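Shabnam Afridi has spent much of her working life reading the small print of residence-by-investment schemes, and she doesn't sound impressed by the latest one. Milach, the advisory firm behind it, says its fund route will bring "patient capital" to small towns. Afridi wonders which towns.

"I asked for a list," she says. "I got a brochure. It had a harbour on the cover and no names inside."

The firm reports 1027 enquiries since October. She is careful with that figure. An enquiry, she points out, can be a form filled in on a phone at midnight. Completed applications are a different matter, and the firm puts those at 34.

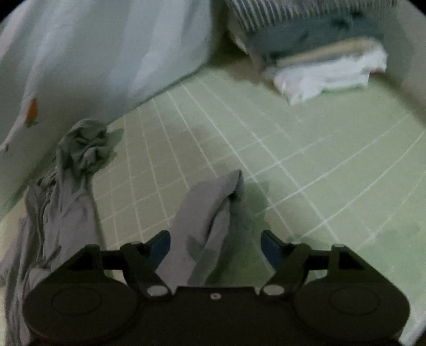
What would persuade her that the scheme does any good?

"Audited accounts, published every year, showing where the money went after it left the fund. I'd read those happily."

She has similar doubts about the checks on applicants. Milach hands them to an outside company, Druteck, which is paid for each file it clears. Afridi stops short of calling that improper. "I'd just like to know how many they've turned down. I've written twice and I'm still waiting."

Gearóid Doherty, who speaks for Milach, told me by phone that refusals are "commercially sensitive". When I put this to Afridi she laughed for quite a while.

She isn't against investors moving abroad, and says most of those she has met were decent people who had been sold something in a hurry. One family was promised cards in 20 weeks and has now waited 23 months. Their fees, she notes, were taken on the first day.

Would she recommend the route to a friend? "I'd tell them to rent a flat there for a winter first," she says. "Then ring me and we'll look at the contract."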